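Utilizamos cookies propias y de terceros para mejorar su experiencia de navegación. Si continúa navegando, entendemos que acepta su uso. Aceptar | Más información

NOTA DE PRENSA

Tomum cambia las reglas de su servicio de alquiler de cajas para mudanzas y amplía el plazo de devolución

Flerkodau, 4 de abril de 2021

Tomum, empresa dedicada al alquiler de envases reutilizables para mudanzas y traslados de oficina, aplica desde hoy nuevas condiciones en su servicio para particulares. El plazo de devolución de las cajas pasa a ser de 36 días naturales, la fianza se reduce y la recogida a domicilio queda incluida en la tarifa base para todos los pedidos servidos dentro del término municipal de Flerkodau.

La empresa alquila cajas de plástico desde noviembre, cuando abrió el servicio a hogares tras haber trabajado únicamente con oficinas, archivos y bibliotecas. En estos meses ha recibido consultas y quejas que se repiten en dos puntos: el plazo para vaciar las cajas una vez terminada la mudanza y el importe que se retiene hasta su devolución. Las condiciones que entran ahora en vigor responden a esos dos puntos. El resto del contrato se mantiene como estaba, con algunos cambios de redacción que se detallan más adelante.

Hasta ahora, el alquiler para particulares se contrataba por semanas y cada semana adicional se facturaba aparte. Muchas familias embalaban con tiempo suficiente, hacían el traslado en la fecha prevista y se encontraban después con la mitad de las cajas sin abrir en un pasillo o en un trastero, a la espera de un armario o de una estantería que tardaba en llegar. El cargo por demora se aplicaba igualmente. Con el nuevo sistema se contrata un único periodo, que empieza a contar el día de la entrega y termina el día de la recogida, y la prórroga puede solicitarse por teléfono o desde la página de reservas hasta la víspera del vencimiento.
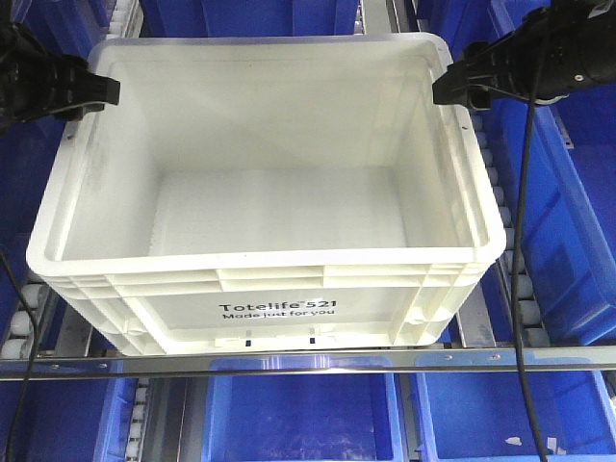

Mokoena escribió a la empresa después de su mudanza que las cajas le habían resultado cómodas de cargar, pero que siete días para vaciarlas no bastaban a quien trabaja a jornada completa y tiene que montar los muebles por la noche, y pidió que el plazo se fijara pensando en quien deshace la mudanza sin ayuda. Añadía que habría preferido pagar algo más al principio y no estar pendiente del calendario. El mensaje se reproduce en este comunicado con su autorización.

La fianza queda fijada en 50 euros por pedido, con independencia del número de cajas contratadas. Anteriormente se calculaba por unidad, lo que encarecía el desembolso inicial en las viviendas grandes. El importe se devuelve por el mismo medio de pago utilizado en la reserva una vez revisado el material en el almacén. Las rozaduras, las marcas de uso y los restos de cinta adhesiva no se consideran desperfectos y no dan lugar a ninguna retención. Sí se descuentan las cajas perdidas, las rajadas y las que se devuelven con manchas de pintura, disolvente o aceite que no salen con el lavado habitual.

Las tarifas para particulares quedan de la siguiente manera:

Pedido básico, pensado para estudios y viviendas de un dormitorio: 87 euros, con entrega y recogida en Flerkodau.

Pedidos de mayor tamaño: presupuesto previo, que se envía por correo electrónico y tiene una validez de 7 días.

Prórroga: se factura por días sueltos, sin mínimo. El precio diario figura en el presupuesto y en el contrato.

Entregas fuera del término municipal: suplemento por distancia, que se comunica antes de confirmar la reserva.

Los precios incluyen impuestos. Los pedidos confirmados antes de la fecha de este comunicado que estén todavía en curso se regirán por las condiciones que resulten más favorables para el cliente, sin necesidad de solicitarlo.

Reserva y entrega

La reserva puede hacerse por teléfono, en el mostrador del almacén o en la página de la empresa. En todos los casos se pide una dirección de entrega, una dirección de recogida, que puede ser distinta, y una franja horaria para cada una. El reparto se hace de lunes a sábado. Cuando el edificio de destino no dispone de ascensor conviene indicarlo en la reserva. El servicio no tiene coste adicional por ese motivo, pero la ruta del día se organiza de otro modo y el reparto puede necesitar más tiempo en la parada.

Las cajas se entregan limpias y vacías. El cliente firma un albarán en el que consta el número de unidades y recibe una copia. En la recogida se repite la operación y se firma un segundo albarán. Si hay alguna diferencia entre ambos, el cliente dispone de una semana para entregar en el almacén las unidades que falten sin que se le descuente nada de la fianza.

Para cambiar la fecha de entrega basta con avisar la víspera. Los cambios avisados el mismo día se atienden si hay hueco en la ruta. La anulación es gratuita hasta el momento en que el pedido sale del almacén.

Recomendaciones de uso

Junto con las nuevas condiciones, Tomum ha revisado la hoja de instrucciones que acompaña a cada pedido. La versión anterior ocupaba varias páginas y buena parte de los clientes reconocía no haberla leído. La nueva cabe en una cara y se limita a lo siguiente.

Los libros y los discos se reparten entre varias cajas, con una capa en el fondo y ropa o mantas encima. Una caja llena de libros hasta arriba no la levanta una sola persona sin riesgo de hacerse daño.

La vajilla se coloca de canto y envuelta pieza a pieza. El papel de periódico mancha la loza blanca, de modo que se recomienda papel de embalar sin imprimir o paños de cocina. Los vasos van boca abajo en la parte superior.

Los productos de limpieza viajan de pie, bien cerrados y separados de los alimentos. No se deben transportar bombonas, pinturas abiertas ni líquidos inflamables.

Cada caja se marca con la habitación de destino. La empresa recomienda etiquetas de papel que se despeguen con facilidad y pide que no se escriba directamente sobre el plástico con rotulador permanente.

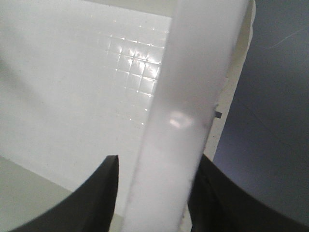 La hoja incluye también un apartado sobre el orden en que conviene embalar. Se empieza por lo que menos se usa: ropa de otra temporada, adornos, papeles antiguos, herramientas. La cocina y el baño se dejan para los dos últimos días. Una caja aparte, que se carga la última y se abre la primera, reúne lo necesario para la primera noche en la vivienda nueva: sábanas, toallas, medicación, cargadores, una muda, algo de desayuno y los documentos que no conviene perder de vista. Quien viaja con niños pequeños o con animales suele necesitar una segunda.

Oficinas, archivos y bibliotecas

Las condiciones para empresas e instituciones no cambian. Los traslados de archivo se presupuestan aparte y exigen una visita previa, en la que se miden los metros lineales de estantería y se acuerda el sistema de numeración. El servicio Vanska, destinado a bibliotecas y fondos documentales, mantiene su calendario y sus precios hasta final de año. Las entidades que tengan un contrato en vigor no deben hacer ningún trámite.

Sí se modifica, a petición de varios clientes, la forma de facturar los traslados que se hacen en dos o más fases. Hasta ahora se emitía una factura por fase. A partir de este momento puede solicitarse una factura única al cierre, siempre que se indique en la aceptación del presupuesto.

Lavado y retirada del material

Todas las cajas se lavan entre un alquiler y el siguiente con agua caliente y detergente sin perfume. El secado se hace al aire en el propio almacén, por lo que una caja devuelta no vuelve a salir hasta el día siguiente como mínimo. Las unidades rotas se apartan y se entregan a un gestor autorizado para su reciclaje.

La empresa recuerda que no vende cajas usadas a particulares. Las solicitudes en este sentido se han multiplicado en los últimos meses y no pueden atenderse, ya que las existencias se destinan por completo al alquiler.

Información y reclamaciones

Las nuevas condiciones pueden consultarse en el mostrador del almacén de Flerkodau y en la página de reservas. Quien lo prefiera puede pedir una copia en papel, que se envía por correo postal sin coste. Las reclamaciones se presentan por escrito y se contestan en el plazo que marca la normativa de consumo. Para prórrogas y cambios de fecha se mantiene el teléfono de atención al cliente, de lunes a sábado, en horario de mañana.

Sobre Tomum

Tomum alquila envases reutilizables para mudanzas, traslados de oficina y movimiento de fondos documentales. Tiene su almacén y sus oficinas en Flerkodau y presta servicio a hogares, empresas y entidades públicas del municipio y su entorno.

Contacto para medios: departamento de comunicación de Tomum, Flerkodau

© 2021 Tomum. Todos los derechos reservados. Aviso legal | Política de privacidad | Volver arriba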